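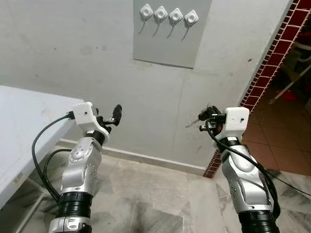 Arms and black grippers against the gray wall.

Events Players Scores Room Notes Contact

Kolis Brass > Room Notes > Shirima Hall > Checklist

Feb 27, 2026
By the Kolis Brass stage crew

Shirima Hall: pre-rehearsal safety check, with comments

Section A. Stage and risers

1. Riser legs locked, all units. PASS
Comment: The hall's own sheet says these lock "automatically." Two of them didn't. We pushed the pins in by hand and would do it again before every call, whatever the sheet says.

2. Riser edges marked. PASS, barely
Comment: The tape on the back row is lifting at the horn end. Horn players step back to empty water without looking. Retape.

3. Chairs, 40 checked. FAIL
Comment: Three have cracked feet and one rocks. The hall says the full set was replaced in October. Maybe some of it was. The bad ones are stacked stage left with a note on top.

4. Music stands hold a heavy folder at full height. FAIL
Comment: Five sink under a folder. Tightening the collar got us through one movement.

Section B. Wall fittings and storage

5. Adhesive hooks: nothing heavier than a mute bag or lanyard. SEE COMMENT
Comment: We don't trust adhesive on painted surfaces and never have, no matter what weight is printed on the pack. No horns, no gig bags, no garment bags with shoes in them.
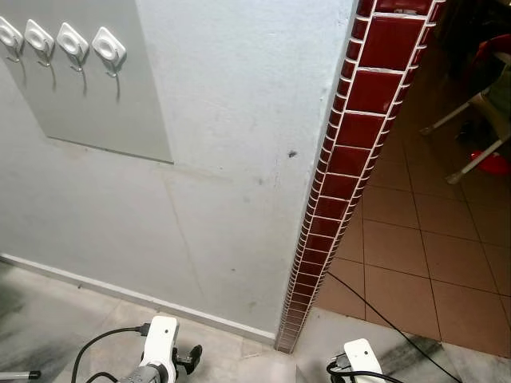 White adhesive hooks on the panel, scuffed wall below.

6. Case storage clear of both exits. FAIL
Comment: Tuba cases again. The floor plan shows a storage bay that would hold perhaps half of them. Use the side corridor and keep them to one wall.

Section C. Sound exposure

7. Level at the second horn chair, loud passage. 89 dB
Comment: That's from a phone app, so take it as a rough guess. The trombones are straight behind. We were told the clear shields would fix it. The players sitting behind them disagree, and the trombones say they now hear mostly themselves.

8. Earplugs at the door. PASS
Comment: A full bowl at the start and a nearly full bowl at the end.

Section D. Instruments on loan

9. Meseck double horn, tag 187. HOLD
Comment: Second rotor sticks. The shop note says "serviced." One string is frayed most of the way through, so we wonder what was serviced. Do not lend until restrung.

10. Visix valve oil, caps tight, stored upright. PASS
Comment: One bottle had leaked onto the shelf. Wiped up. Keep it off the floor by the percussion, where people walk in socks.

Open items: 2, 3, 4, 6, 9. Recheck before the next full call. Items marked done by email will be looked at anyway.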